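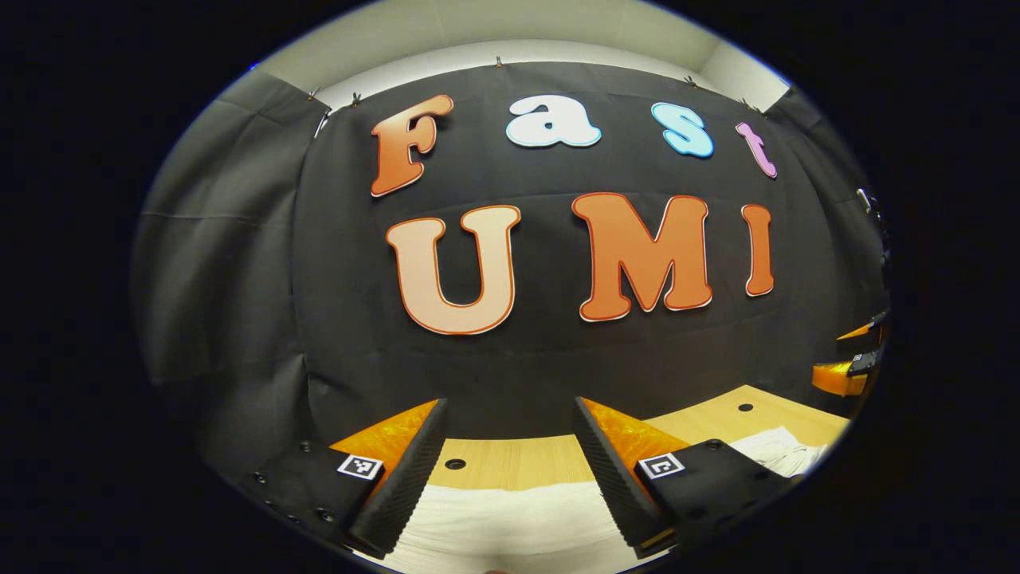 You don't need a proper stand for that, came the reply when I first brought it up, just clip the cloth to the rail, stick the letters on and leave it alone.

Home Help > Sewing and Fabrics > Hanging and Display
Reading time: 5 minutes
Print this page | E-mail this page

Hanging a black cloth backdrop with cut-out letters: is clipping it enough?

dimsum_draper
Posted 21 Dec 2025

I'm not convinced by the advice I keep getting, so I'm putting it to a wider audience. The set-up is a big black cloth held along the top by small metal clips on a rail, with cut-out bubble letters on it in two rows: "Fast" on the upper one and "UMI", rather bigger, underneath. There's a grey curtain hanging to the left. It needs to stay up until June.

My doubts are these. First, the clips. They're small and they're spaced out, and everyone tells me that's plenty. Is it? The cloth is 4 metres wide and I can't see how it doesn't end up dipping between one clip and the next. I've had lighter curtains than this sag inside a fortnight.

Second, the letters. The orange F leans to the left and the t tips over to the right. I quite like a bit of a tilt with that style of lettering, but I want it to be a tilt I chose. Half the guides online say double-sided tape, the other half say tape never holds on fabric, and they all sound equally sure of themselves.

Third, somebody at Tenwood (our nearest hardware shop) tried to sell me a tensioning kit for £79. It's a wire and some hooks. I asked what it would do that more clips wouldn't and got a lot of talk about professional results. Has anyone bought one of these things and been glad of it?

I'd like answers from people who have had a cloth up for months. Anything looks fine on the first afternoon.

peg_bag

Lovely colours! I'd just use safety pins. We did a banner for a leaving do at Ploltum and it was pinned and taped and it stayed up all evening no trouble. Don't overthink it. If a letter drops off you stick it back on. Also you can get glitter spray which looks amazing on black.

hemline_of_last_resort

One evening isn't six months, so I'd put the safety pins to one side. I've looked after hanging cloths in a community theatre and then in a shop window at Clilolby, and I've become suspicious of most products sold for the job.

Clips. Metal clips are fine, and I'd take them over plastic ones any day as the plastic sort lose their grip. What matters is the gap between them. With medium-weight cloth I put one every 50 cm and never regretted it. Go wider than that and you get a scalloped top edge, which then pulls creases down through the whole cloth, and people go and iron it three times wondering why it won't lie flat. More clips cost next to nothing. Fold the top edge over twice before you clip it, too. A single layer slides.

Weight at the bottom. I notice you haven't mentioned the bottom edge, and neither do any of the guides that are so certain about tape. Sew a hem pocket and run a length of curtain chain through it, or a thin batten if you don't mind it being rigid. It does more to keep the face of the cloth flat than anything you can do at the top. Go easy, though. Too heavy and you're asking the clips to hold it all, and then they will creep.

The wire kit. I did buy one once, a different make. The wire went slack as the weeks went on and I had to keep tightening it, and each time the cloth shifted a bit and had to be centred again. Perhaps the Tenwood one is better. I'd want to see it on a wall with something hanging off it before I handed over that sort of money for wire and hooks. You already have a rail, so I can't see what it adds.

Letters. You don't say what yours are cut from and it makes all the difference. Thin card or felt: a few stitches in matching thread, hidden behind the outline, and you can forget about them. Thicker board: the rough side of stick-on hook tape on the back, but test it first. Some black cloth is brushed enough for the hooks to bite and some is far too smooth. Press a scrap on, hang it overnight, give it a tug. I wouldn't take the packet's word for it.

Ordinary double-sided tape does hold on fabric for a while. It lets go from the top down, so the letter peels forward, and that's when your tilt changes by itself. Your bigger bottom row will be worse for this than the top, I'd expect, with more weight per letter.

To keep the angle you want, fix every letter in two places well apart, one high and one low. A letter on one fixing in the middle is a propeller. Mark the positions with tailor's chalk while the cloth is hanging, never flat on the floor, as it stretches once it's up and all your careful measuring goes out.

rufflette70

Mostly agree with the answer above but I'd argue about the chain. I've tried it on two black cloths and both dropped unevenly at the corners, where the chain bunched up. A flat batten was better. If you do use chain, stitch it in at both ends.

I'm also less keen on stitching letters. It's all very well until you need to change the wording, and then you have a row of little holes, and on black they can catch the light if there's a lamp anywhere behind. Hook tape for me, every time, if the cloth will take it.

One thing missing so far is dust. Black cloth shows every speck and a tall one near a curtain collects fluff from it. Antoniadis (the fabric place, they do mail order) sent me a "dust-resistant" black that was grey by Easter. It was the same as any other black, as far as I could tell, at a fancier price. Wash new cloth at 30 before it goes up if the label allows, and go over it with a lint roller each week. Roll downwards and go round the letters or you'll lift the edges.

dimsum_draper

Thank you, this is more use than the last four websites put together. They're on board, thick enough to hold their shape, so I'll try hook tape on a scrap overnight and see whether I believe it. More clips are going on first. I'm undecided between the chain and the batten as you two don't agree, and I may well do the batten as there's one in the shed already.

The kit can stay at Tenwood.

Print this page | E-mail this page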